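3.2 Does decanting do what is claimed for it?

Household advice on snack storage rests on a claim that is repeated far more often than it is tested: that moving individually wrapped items out of their retail cartons and into one open bin makes them easier to find and slower to go stale. Tiedemann's pantry survey is usually cited in support. We have read it twice and find only that respondents liked the look of their shelves afterward. Liking the look of a shelf is a fair reason to buy a bin. It tells us nothing about retrieval.

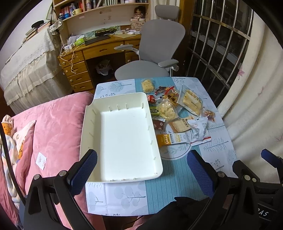

Figure 3. Bin and mixed single-serve snacks on a bedroom table.

Mixed assortments are the hard case, and the Anach sorting scheme handles them poorly. It assigns each item to a compartment by footprint, on the assumption that packets of similar size can be stacked on edge like file cards. Puffed crackers in a slack clear bag will not stand on edge for long, and a long bar wrapper such as the oat one in Figure 3 has no natural neighbour among small packets. The bin shown there has ribs moulded along its inner walls but no dividers, so any ordering would have to come from the packets themselves. We doubt that it would survive the first person looking for something in a hurry. Grullier reports tidy rows after 5 days, but in households where one adult did all the fetching, and we would not generalize from that to a home with teenagers.

Soft baked goods raise a separate objection. They are generally bulky for their weight and mark easily, and the usual instruction to put "large items at the bottom" treats them as if they were tins. Of the 86 storage guides we reviewed, only two mentioned bread at all, and neither said what should go on top of it.
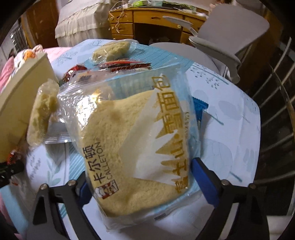
Section prepared by the Bridetness Household Storage Group
Revised 23 Mar 2026

A wrapped slice as thick as the snow bread labelled 卡尔顿 / CALLETON will take up room that the compartment schemes allot to several flat pouches. One can lay it over the other packets, and then it must be lifted out whenever anything else is wanted, or set it beside them and accept a half-used bin. We have no strong preference. What we dispute is the confidence with which the first option is recommended, given that the sources behind it measured neither crushing nor the time spent rummaging. Until someone does, the colour-coded labels sold alongside these systems should be regarded as decoration.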